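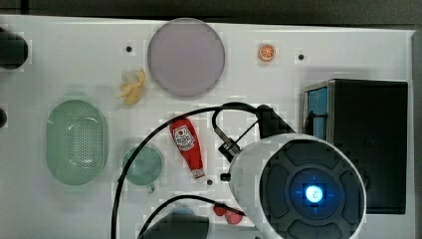

Lighting the Lobby of the Walgate Hotel
Final project report, Interior Design Studio 2
Saturday, October 7, 2006

Our group got the Walgate, and we were thrilled. The other groups drew an office and a dental clinic, but we drew a hotel lobby with a double-height ceiling, a curved stair and a bar tucked under the mezzanine. The brief asked for a full lighting proposal: one feature fitting, the general lighting, and the small stuff such as lamps and wall lights.

Starting point
We visited the lobby in May, once in the morning and once after dark. In daylight it is a lovely room. After dark it goes flat, with the same downlights running in straight rows from the front door to the elevators. The stair is the best thing in the building and you hardly notice it at night. We decided on the walk back to the bus that everything would start from the stair.

The feature fitting
We looked at two suppliers. Tundico makes blown glass pendants in a range of sizes, and Ukdale works mostly in folded brass. We loved the brass samples (so much that one of us wanted to redo the whole bar in it), but glass won because the fitting has to be seen from below, from the stair and from the mezzanine, and glass looks good from all of them. Our design hangs 100 small pendants at different heights, following the curve of the handrail. The lowest ones stop well above head height at the bottom step. The drawings went through 4 versions, and the third was a disaster — it looked like a shower curtain.

General lighting
Most of the downlights stay, but on separate circuits, so the staff can dim the middle of the room in the evening and keep the desk bright. We added narrow spots aimed at the stone wall behind the desk. The texture really comes alive with light grazing down it! We tested this on a piece of the same stone in the workshop and got a bit carried away with the angles.

Small fittings
Table lamps at the bar, wall lights on the landing, and a low strip under the bar counter. The shades are a plain linen from Usman, which takes warm light beautifully.

Budget
We had $2,000 for the model and samples. The glass for the model took the biggest share, and the linen cost less than we expected.

What we would change
The mezzanine needs more thought. Looking down from there, some of the pendants shine straight into your eyes, and we only caught this once the model was wired up. A frosted lower half might fix it. We would also start the circuit plan much earlier, as it changed where nearly everything else could go.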